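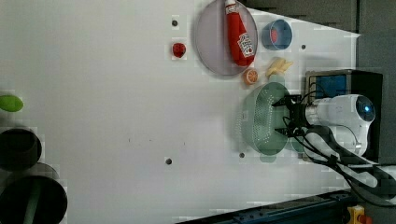

A ketchup bottle, a strawberry, an orange half and a green colander share a white tabletop with a plate and a bowl.

Presgate's play kitchen lending shelf will reopen in October with a larger stock of pretend food and dishes, after a summer spent sorting donations from households across the town.

The Wanyama Toy Library, which runs the shelf from the back room of its Lokmont Street building, said it now has more than 500 separate pieces ready to lend. They include plates, bowls, colanders, cups and a wide range of play fruit and groceries. Families can borrow a set for four weeks at a time.

Until this year the pieces were lent one by one from open bins. Parents told the library that small items were easily lost and that children often went home with a pan and nothing to put in it. The new sets are packed by theme instead — breakfast, fruit stand, picnic, soup and so on — and each comes in a drawstring bag with a printed card listing what belongs inside.

The library has made up 58 sets so far. Most hold between eight and 15 pieces, and every set has at least one dish large enough to serve from. Strawberries, oranges and bananas were the most commonly donated foods, the library said, and there are enough of them to go into several sets each. Vegetables are in shorter supply.

Pieces with cracks, loose parts or peeling paint were taken out during sorting. Everything else was washed in warm soapy water and left to air-dry on racks before it was packed. Returned sets will be cleaned the same way, so a bag brought back in the morning will normally be available again the following afternoon.

The work was paid for with a $2,000 grant from Skatau, a housewares shop in Presgate, which also gave new bowls and plates to replace chipped ones. Part of the money went toward low shelving that children can reach.

Borrowing is free for library members. Membership costs $50 a year for a household, and there is a reduced rate for home daycares and preschool classes. Missing pieces will not be charged for unless a set comes back with more than half its contents gone.

The library is still taking donations of play vegetables, bread and small cooking pots — clean and in one piece, please. They can be left at the front desk until 4 p.m. on any day the building is open. Stuffed toys and battery-powered kitchens cannot be accepted.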